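**Progress report: Bullholm play and study room**

Grant from the Trekov fund, second stage
Report date: 1 August 2024

This report covers the second stage of the grant, which paid for toy storage, replacement bricks and a shared study corner at the Bullholm centre. The first stage covered the entrance and cloakroom and was closed in our last report. All the items bought under the second stage have been delivered. The work still open is the labelling, the shelf and one change to the tidying routine.

**Spending**

The second stage budget was £984. The storage bins and the large bricks were ordered together from Hoxha, and the study items came from our usual stationery order. We have kept £400 back for the autumn, as agreed with you in the spring, to pay for labels, a floor mat and any bins that need replacing. We have not moved money between headings. Receipts are in the shared folder under the grant number.

**Bricks**

Before the grant the large bricks were kept in one deep box with the train track and the play food. Children tipped the whole box out to reach what they wanted, and at the end of a session everything went back in together. Pieces were trodden on, and the lid had split.
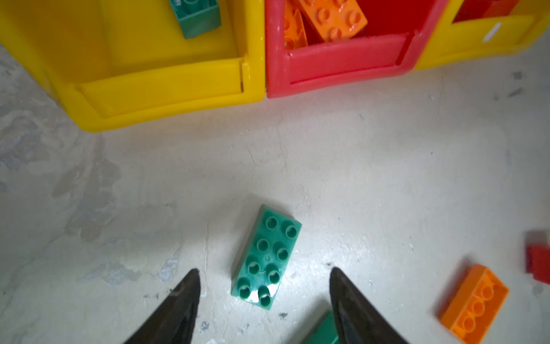

We asked Hoxha for the toddler size only. Small bricks cannot be used in this room while the under-threes share it with older children. They are a plain studded type in green, orange and red, large enough for a small child to grip, and the green eight-stud one with a thin white scratch across a middle stud shows the sort of mark we are not treating as damage. Bricks are only withdrawn if they are cracked or have a sharp edge. They are washed in warm soapy water at the end of each month. Staff report that the washing is quick and that the colours have held.

**Bins and sorting**

The bins are open plastic ones without lids. We considered a set of drawers from Simar, but the younger children could not have pulled them out by themselves, and the price was well over what we had set aside.

Each colour of brick has its own bin. The bins stand side by side within reach, and the bricks are spread out in front of them at the start of tidying. Children are asked to find one colour at a time. This works well with the older group. With the younger group an adult starts each bin off by putting the first brick in, and the children then follow.

One point has come up that we did not plan for. The bins were ordered in yellow and red before the brick colours were settled, so the colour of a bin does not tell a child what goes in it.
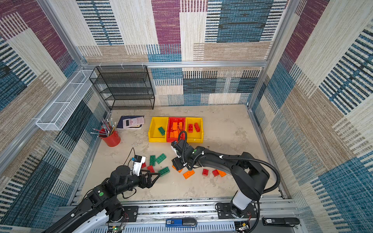 *Sorting under way: orange bricks in the red bin, with green and red bricks in the yellow bins.*

Several children have understandably wanted to put red bricks in the red bin. We do not think it is worth buying new bins for this. Instead we will fix a picture label to the front of each one, showing a brick of the right colour. The labels will be laminated and put on with strong tape, and will be paid for from the money held back. If the labels do not help, we will try moving the red bricks to the red bin and see whether that settles it.

**Study corner**

The second part of the grant was for older brothers and sisters who wait in the room and have homework to do. It paid for pens and pencils, a pen holder, notebooks and a calculator. These are in regular use. We ask that they are put back together in one place after each session, and so far the calculator has not gone missing.

The black wire-mesh shelf unit has been put together but has not yet been given a fixed use. The plan is to keep notebooks on the lower tiers and spare paper above. The white wire basket is meant for finished drawings waiting to be taken home. Both will be brought into use in September, when the groups change over.
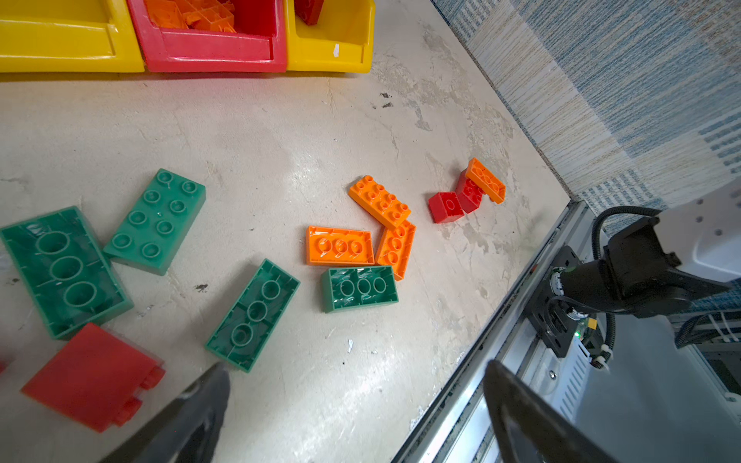 Tidying at the end of a session is still slower than we would like. The original aim was that children would clear the bricks with no adult help by the end of this stage. We have met this with the older group only. The younger group loses interest once the first bin has a good number of bricks in it, and the rest are often left to the adult. We are trying two changes:

- Tidying starts earlier, before coats are fetched.
- Bricks that have been built together are pulled apart first by an adult, as the younger children find this hard.

The floor also needs more attention. Small debris collects where the bricks are used and gets into the hollow undersides. It is now swept before the bricks come out as well as after they go away. The stains have not shifted with ordinary cleaner, and we will ask for advice before using anything stronger.

**Next steps**

Labels will be made and fitted before the September groups begin. The floor mat will be ordered once we have measured the space again with the bins in place. We would like to keep the remaining £400 under its present heading until both are done, and ask you to confirm that this is acceptable. The next report will include the final spending figures and a short note from staff on how the labels have worked.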